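Mismatched Flatware FAQ
Last updated Jan 23, 2021

Same questions keep landing in the inbox so putting them all in one place. Will add more when there's time.

Where do I start if my drawer is a mess?
Take everything out. All of it, onto a table. Forks in one pile, spoons in another, knives in a third. Don't sort by color yet. People go straight to color and then find they own 2 teaspoons and a mountain of forks.

How many pieces do I need?
Depends on how often you run the dishwasher. My own drawer holds 54 and that's plenty for a family of four, with company now and then. Before the big clear-out in August it was 214. Most of that was in a shoebox on top of the fridge.

Do the forks have to match?
No. Same length helps when they're stacked in a tray, but matching is up to you. Plenty of readers set the table with all different ones on purpose.

What tray do you use?
The Hamann one, the wide version with the deep slots. The narrow one is fine for knives but forks with chunky plastic handles ride up and the drawer catches. Measure the inside of the drawer, not the front. Measure the height too, I forgot and had to send one back.

Can rainbow finish forks go in the dishwasher?
Check the box or the seller's page, it varies. I do mine by hand, soft sponge, regular dish soap, dry right away with a towel. No steel wool ever. If yours already have dull patches there's no fix that I know of, they still eat fine.

And black ones?
Same deal. Hand wash if you're not sure. Keep them off the bottom of a full sink where knives scrape over them. Water spots show up badly on black, a quick wipe with a little white vinegar on a cloth takes care of that.

Plastic handles?
Top rack if the maker says okay, otherwise by hand. Don't leave them soaking overnight. Water gets in where the handle meets the metal and after a while the head wiggles. Once it wiggles I toss it. Tried glue on one, lasted maybe a month.

Should forks go tines up or tines down in the dishwasher basket?
Tines down for me, so nobody gets poked unloading. Tines up gets them a bit cleaner. Mix them up so they don't nest together, thats the main thing.

How do I store them so I can find the one I want?
By type first, then by handle. Bright handles in front, dark ones at the back. If you've only got one or two of a kind, don't give them their own slot, put them in with the rest.

How do I decide what goes?
Lay the forks out loose on something pale, with space between them. On a white top you see right away which ones you like and which ones you've been digging past for years. Black, rainbow blue and violet, pink plastic handle, all in together is fine at this stage.

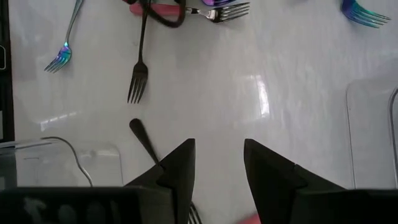 Deepika Kotian wrote in to say she does it the other way round, puts every fork in a bag under the sink and only takes one out when she goes looking for it. Whatever is still in the bag after a season goes to the thrift store. She kept nearly 92 pieces that way, which she says is too many, but her sister's kids stay over a lot.

Where can I get rid of the extras?
Thrift stores mostly take them if they're clean and bundled. Rubber band around the handles, a strip of paper saying how many. The Andano swap shelf takes single pieces too, but only in a closed bag. Bent tines go in scrap metal. Ones with plastic handles, ask first, our scrap place won't take them.

Can I straighten a bent tine?
Sometimes. Slide a butter knife between the tines and push gently, little by little. Works on thin steel. On anything coated you may crack the finish so I wouldn't.

Do you sell the sets from the Terkurance post?
No, don't sell anything. Those came from Drornero and I beleive they've stopped making that handle. Try secondhand.

My question isn't here?
Use the contact form. Put FORKS or SPOONS or whatever in the subject line so it doesn't get lost. Replies are slow right now.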